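Rorham, July 2024

Tindier opens free bedroom tidying workshops in Rorham

Home skills group Tindier is bringing its tidying workshops to Rorham this summer, with 200 free places for anyone who would like a calmer bedroom and a hand getting started.

The course runs over three evenings at Weria House and begins where most clutter ends up — on the bed. People learn to gather the odds and ends of a room, sort them on the covers and find each one a proper home before bedtime.

"We tried it out in April with eight households and they loved it!" said Consuelo Bermúdez, who leads the course. "Mugs, dishes, bits of cloth, flat cardboard, it all comes out, and people start chatting and laughing as they sort." 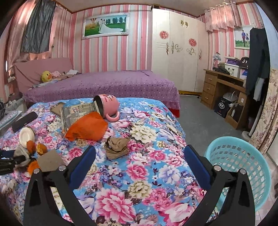 Édgar Ayala, who took part in the April trial, has signed up to help at the new sessions. "I still do ten minutes every evening," he said. "My sister has started too, and she has far more stuff than I do."

Places can be booked at the Weria House front desk or by ringing Tindier on extension 1104. Children are welcome with an adult.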